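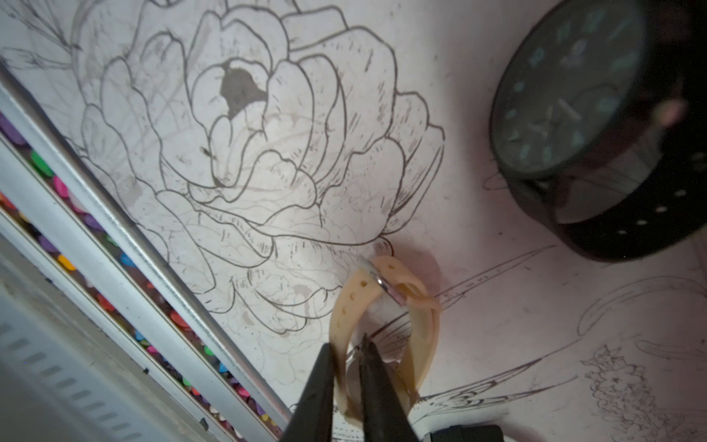
Peony notes for a cold spring

Quick one from me, the seed order is sitting on the hall floor and it needs sorting before dark. Lots of you wrote in after the October issue asking why your peonies didn't flower last year. So, peonies. Mostly.

First thing. Depth. If you get nothing else out of this item, go out and check how deep your crowns are. The eyes (those pink or red pointy buds) want to be no more than two inches under the soil, and in a warm garden one inch is better. Mulch piled on every fall adds up. I scraped back a plant at the Clelelport end of the garden last week and found the eyes a good hand's width down, under years of leaf mold that I had put there myself, feeling very virtuous. Nothing but leaves on that one for three seasons running.

Do not dig it up now. It's growing. Scrape back what you can with your fingers, mark it with a stick, and lift it in October when the tops have gone brown.

Ants. Yes they are on the buds. No they don't open them. No they don't hurt them either. Please stop spraying the ants. If you cut stems for the house, shake them outside first or hold them upside down in a bucket for a minute.

Buds that go brown and stay small – usually botrytis after a wet spell, sometimes a late frost, sometimes just a dry week at the wrong moment. Cut off the bad ones, put them in the trash and not the compost, and thin a few stems from the middle so air gets in. I've had it on the double pinks evry wet May and never on the singles.

Staking. Do it now. Really, this week, while the shoots are still knee high and you can drop a ring over the top without snapping anything. I leave it too late most years and then I'm out there in the rain with string. The double ones fall over from the weight of water alone. Cúc Doãn uses old wire tomato cages cut in half and turned upside down, legs bent under, and you can't see them at all by June. She has brought a stack to the shed if anyone wants one. Ask first, she has promised four to her sister.

Feeding. A handful of bone meal or a low nitrogen feed around the plant, not on the crown. Lawn feed drifting over the edge of the bed is a very common cause of big lush plants with no flowers. If you have somebody come and do your grass, have a word with them.

Plant sale leftovers

We took $796 at the table, which is more than I thought we would, with the wind and the parking how it was. There are still 73 pots in the cold frame. Mostly geranium, some lady's mantle, a few unlabeled things that might be phlox. They are a dollar each until they're gone, money in the coffee can. Please bring back the trays.

No peonies left, sorry, they went in the first half hour. There is a list by the door for October divisions. Put your name and a phone number we can read. Last time two people wrote only "Pat".

For the list so far:
Bergmann's white, three divisions, maybe four
The early red from the Rerulby border, two
The big floppy pink with no name, as many as you can carry

If anyone knows what the floppy pink is, tell me. It came with the house on Waltetti Lane, smells strongly of roses, flowers late, and the outer petals fade nearly white after a few days. I have been through two books and got nowhere. Someone said Sarah Bernhardt but mine is later then that and darker in the middle.

Moving one anyway

Somebody always has to, because of a fence or a drain or selling the house. If you must move a peony in spring, take as much soil as you can get under it, a full wheelbarrow if your back allows, and don't divide it. Same depth in the new hole as the old. Water it in and keep watering right through summer. It will sulk. Give it two years before you give up on it, three is fairer.

Fall divisions are easier. Cut the stems down, lift the whole clump, wash it off with the hose so you can see what you're doing, then leave it in the shade for a couple of hours. The roots get less brittle. Old knife or a pruning saw, three to five eyes per piece. Single eye bits will grow but they take forever and I no longer bother.

Cut flowers

Pick in the morning at the marshmallow stage – squeeze the bud gently and if it gives like a marshmallow it's ready. Hard as a marble, leave it. Leave at least two sets of leaves on the stem and don't take more than a third off any one plant. You can wrap marshmallow buds dry in newspaper and lay them flat in the fridge for a couple of weeks, away from the fruit drawer. Recut the ends, warm water, they open by next day usually.

Odds and ends

The hose on the north side is split again. Use the other one.

Slug pellets: we're not using them in the shared beds anymore, so please take yours home.

Gate code is changing on the first. It'll be on the board inside the shed, so don't ask me to text it to everyone.

Frost still possible for a couple weeks so keep your tomatoes indoors, I know they look ready. Old sheets over the peony buds if it drops hard overnight, off again by breakfast.

Next issue is roses and black spot. Send questions by the 10th, short ones please.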